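The Weighbridge at Tesau

Part One: The Complaint

The complaint reached Razia Tarar in August, in a brown envelope, handwritten on both sides of one sheet. It said that the weighbridge at the Ratanaporn mill weighed correctly in the morning and incorrectly in the afternoon. It asked for an inspector. It was signed by Ekkachai Paisan, haulier.

She read it in the front room at Retari, where the cream sofa was, and then read the last calibration certificate for the same machine. The certificate was eight months old. All test points had passed. The signature was that of Amândio Coelho, who had trained her. 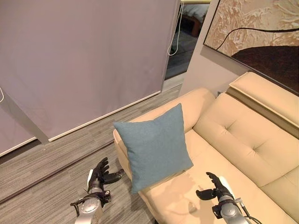
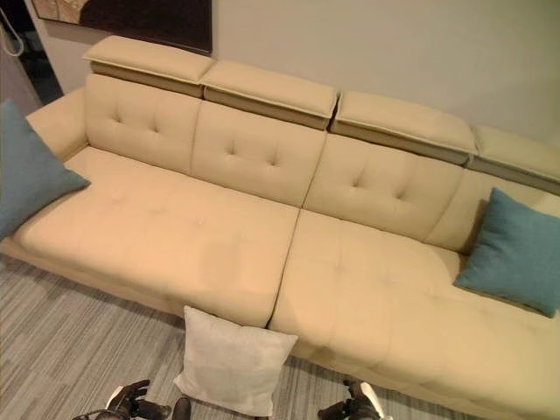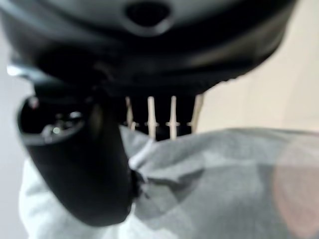
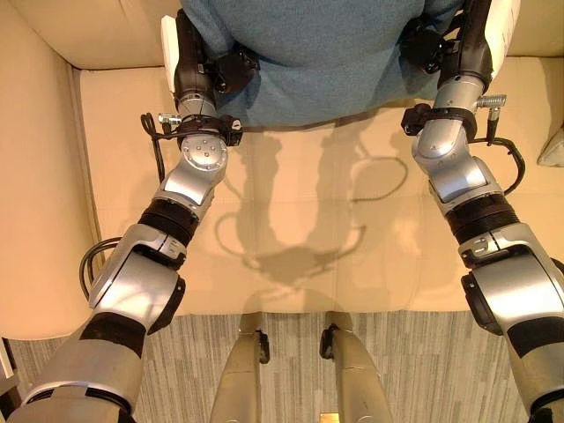
Part Two: The Test

The weighbridge was a steel deck 18 metres long, set in a concrete pit so that its surface was level with the road. Six load cells carried it. The cells reported to a Kirkix indicator on a shelf in the office, beside a kettle and a box of carbon paper.

Prapai Wannasri ran the office. She had the keys, the ticket books and a chair with one short leg. She asked whether the test would stop the lorries, and Razia said it would, for most of the morning.

"Mr Ratanaporn said an hour."

"It will be most of the morning."

The test weights came off the lorry at half past six. Razia placed them over each cell in turn, then at the centre, then in increasing loads up to the capacity of her set. She recorded the indicator each time. She took them off in the reverse order and recorded it again. The largest error was within a quarter of the permitted limit. The zero returned. She wrote "Pass" in pencil and left the box for ink blank.

Sombat Ratanaporn came down from the mill at ten with his sleeves buttoned. He looked at the sheet.

"Then it is correct," he said.

"It was correct between half past six and ten."

"The certificate does not mention a time."

"No," she said. "There isn't a field for it."

He told her that the queue now reached the main road. She released the bridge and sat in the office with the ticket books. The season to date came to 3,074 loads. Each ticket carried the gross weight, the tare weight, the registration and the time. Most of the hauliers used one field and one loader, and filled to the same mark on the side of the body. She sorted by registration and then by hour.

By one o'clock she had set aside 382 tickets issued between two and four in the afternoon. Of these, 264 showed a tare lower than the same lorry had shown before nine. Fuel would explain part of it. She calculated the fuel generously and subtracted it. It didn't explain enough.

"Is it always the afternoon?" Prapai asked.

"Clear afternoons. Do you keep a note of the rain?"

Prapai kept one, on the back of a calendar, for her own garden. On days with rain marked against them the afternoon tares were ordinary.

Part Three: The Gap

Paisan's lorry had been left at the mill overnight and weighed empty at six. Razia asked him not to drive it further than the yard. At three she had it brought back on. The engine was stopped and Paisan stood on the concrete with his hands in his pockets. She switched the indicator to its fine display and read it twice. It was 111 kilograms lighter than it had been at six.

She went to the east end of the deck with a set of feeler gauges and knelt on a folded sack. The drawing called for a gap of ten millimetres between the deck and the end wall. Some person had relaid the top of the wall in fresh concrete, neatly, and brought the edge too close. The thickest gauge would not go in. Neither would the second. The thinnest went in at one corner and stopped.

Eighteen metres of steel, heated by twenty degrees, grows by slightly more than four millimetres. She had the figure on a card in the case, but worked it out again on the ticket pad. In the morning the deck hung free. In the afternoon it pressed against the wall, and the wall took part of the load.

"When was this laid?" she asked.

"After New Year," Prapai said. "A lorry had broken the edge. Mr Coelho had already been."

Razia wrote that down and put a line under it. It was of no use to the report.

Part Four: The Notice

She filled in the rejection notice in the office. Ratanaporn read it standing up. He asked whether the bridge could be used in the mornings only, until the wall was cut back.

"No."

"You passed it this morning. I saw the sheet."

"That was pencil."

He asked what was owed to the growers. She said that the notice did not deal with money, that the tickets were his, and that she had copied the numbers of the 264. He went out and spoke to the foreman about a concrete saw.

Paisan was still in the yard. He wanted to know if he could have his letter back, as he had no copy. She said it belonged to the file now but that she could send him a photocopy. He wrote his address on the back of a ticket, in capitals, and corrected the postcode.

At twenty past five the deck was in shade. She tried the gauges once more along the east end. The second thickest went in for half its length. She noted the time beside it and began loading the weights.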